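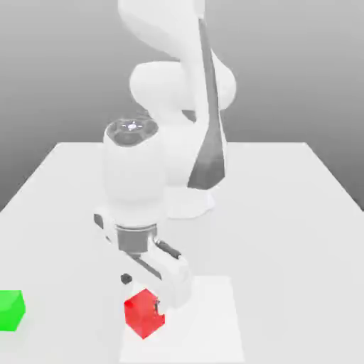 Red cube between the fingertips in the simulator, green cube waiting off to the left.

Posted 15th April in Robotics > Grippers & Controllers
3 comments | 12 shares

The Dobos parallel gripper is still the baseline, so it went through the cube task first. Same arm model, same table, same grasp pose, and only the controller swapped between runs. The two candidates were the position controller that ships with Pevideck and the impedance controller I ported from the Ranmont project in February.

Each controller got 900 grasp attempts on the red cube, with its yaw randomised at reset. The position controller dropped or missed 33. Most of those were at yaw angles near 45 degrees, where the fingers meet the edges before the faces and the cube spins out. The impedance controller lost fewer at those angles but was slower to settle, and it needed the close command held for longer before the lift.

Stiffness matters more than I had allowed for. The first gains I tried let the hand sag on approach and a fingertip would clip the table. Raising the vertical term fixed that without touching the lateral behaviour. I also halved the physics timestep, which got rid of the contact jitter and roughly doubled the wall time. Worth it for grasping, a waste for free-space motion.

The Clesier three-finger hand is loaded but not tuned. Its collision meshes total 3,193 triangles and I want to replace them with convex hulls before comparing anything. With the meshes as supplied, the contact solver hits its iteration limit on nearly every close.

Still to do: repeat the runs on the green cube, which sits further out and gives the wrist a less comfortable angle, then log finger force at a fixed rate for both controllers. Config files go up once I've cleaned out the hard-coded paths.

Tagged: grippers, simulation, impedance control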